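Speaker notes – "Teaching by hand, teaching by remote"
Slot is 25 minutes plus questions. Slides advance on my clicker, backup deck is on the stick.

Slide 1 – Title

Say who I am and where I work. Wandix, teaching and tools group. Thank Thaís Bastos for the invitation and for moving us to the morning.

The talk is about getting a task out of a person's head and into a robot. There are two common ways to do it. You can take hold of the arm and move it through the task, or you can drive it from somewhere else with a controller. We have used both on the same job and I want to compare them.

Slide 2 – The job

Prostport packs small machine parts into trays. The parts come in mixed and someone picks them out and sets them upright. The work is easy for a person and annoying to program, as the parts lie at every angle.

They asked us for a robot that their own line workers could teach. Their condition was that no one should have to write code. Keep this short. People want to get to the demonstrations.

Slide 3 – Teaching by hand

Explain the setup in plain terms. The arm goes into a mode where the motors carry its own weight and little else. The teacher holds it near the wrist and moves it. We record joint positions, gripper opening and wrist camera.

What went well: people got it right away. Welington Amaral had never touched the arm before and gave us a usable demonstration before lunch. You feel the tray through the arm when the part touches down, so placements are gentle.

What went badly: the teacher's hands and sleeves get into the wrist camera. The policy then learns from pictures that will never occur when it runs alone. The second trouble is fatigue. The arm still has inertia, and after an hour people start cutting corners, literally. The paths get shorter and lower, and the parts get clipped on the tray edge.

Pause here and ask who in the room has taught by hand. Last time it was most of the room.

Slide 4 – Teaching by remote

The teacher sits at a desk with a hand controller and a screen. Moving the controller moves the gripper. A trigger opens and closes the jaws. There is a clutch button, so you can let go, bring your hand back to a comfortable spot and carry on.

No hands in the picture, and the teacher is sitting down. Against that, there is no sense of touch. Everyone presses too hard at first. Vitalii Lysenko put a force readout in the corner of the screen, and then a tone that rises with force. The tone worked better. People were already looking at the jaws and did not want to look anywhere else.

Slide 5 – Practice in simulation first

We did not want beginners driving the real arm on day one, so we built a practice version. It is called Pamora. Same controller, same trigger and clutch, simulated gripper.

The first lesson has no parts in it at all. You learn to move over the floor, turn the wrist, and open and close. We kept the ground textured on purpose. On a plain gray floor people could not judge how fast they were moving or how high they were, and they drifted without noticing. With stones under the gripper they have something to steer by.
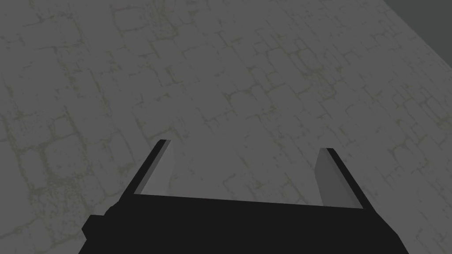
Parts come in at the second lesson, one at a time and lying flat. After that they stand on end, and then they come in a pile. A learner moves up after 4 clean picks in a row. We tried higher numbers and people got bored and sloppy.

Someone will ask whether we train the policy on Pamora data. We do not. The contact in the simulator is too simple for these parts. It is there to train the people. We save the sessions anyway, mostly to see where beginners get stuck, and the usual place is wrist rotation. They translate when they should turn.

Slide 6 – What we recorded

Put the figures up and leave them up.

2,000 demonstrations in total, hand and remote together. 591 were thrown out. Go through the reasons in this order: the part was dropped, the teacher stopped in the middle to think, or the recording started late. The long pauses are the ones people do not expect to matter. If the teacher hovers over a part for several seconds, the robot learns to hover. We had a policy that would reach the part and simply stay there.

Rule we use now: if you need to think, press the clutch, think, and start the episode over. Tell them this is the cheapest improvement in the whole project.

Slide 7 – Hand against remote

Be fair to both. My own view, and Tarcísio Pacheco disagrees with part of it:

Hand teaching is better for the last bit of a placement, where touch counts. Remote teaching is better for everything before that, and for long sessions. Remote data was also easier to clean.

Tarcísio thinks that with a better handle and a camera mounted farther out, hand teaching would win on both. He may be right. We have not built the handle. If he is in the room, let him say so himself in questions.

Slide 8 – Corrections

This is the part I would like people to take home, so slow down.

After the first policy ran, we stopped collecting full demonstrations. The robot works alone and a person watches with the controller in hand. When it starts to go wrong, the person takes over, fixes it and gives control back. We record only the fix and a few seconds before it.

The takeover has to be smooth. In our first version the arm jumped to wherever the controller was, and people became afraid of the button and waited too long. Wellington Peixoto rewrote it so that the controller picks up from the arm's present position. People then stepped in earlier, and early corrections are the useful ones.

Skip the second clip if I am past 18 minutes.

Slide 9 – What is still hard

Shiny parts. Two parts stuck together. Teachers who do the same job in different ways, both of them correct – the robot sometimes goes for the middle and gets neither. For now we ask 3 teachers to agree on one way before recording starts.

The Bittencourt trial begins in November with larger trays. No results to show from it, and do not guess if asked.

Slide 10 – Contact and questions

Leave the address up. Repeat each question into the microphone for the recording.

Likely ones: cost of the controller (any off-the-shelf one with a trigger will do), network delay (same building, wired, have not tried farther), and whether we will release Pamora (under discussion, ask Vitalii).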